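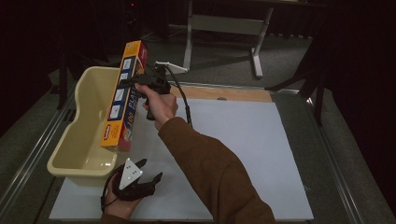 Plastic wrap box, held over the container.

August, 6:20 a.m. Pantry stock before the Kurnach walk. Bread for 2 days, hard cheese, 3 onions. Wrapped cheese sweats above 20 degrees, so it goes in last, against the water bottle. The Grimside hut sells soup but no bread.

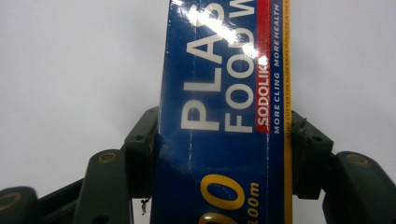 Food wrap, blue box, SODOLIK.

Route checked again on the Camenzind sheet. The spot height on the north ridge is printed as 3659 - in feet, on an otherwise metric map. Corrected in pencil.
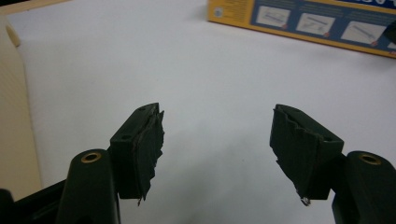
Left boot relaced, heel still slips. Will try the thicker sock as far as Grullska and change there if it rubs. Pack weight not yet taken. Alarm set for 4.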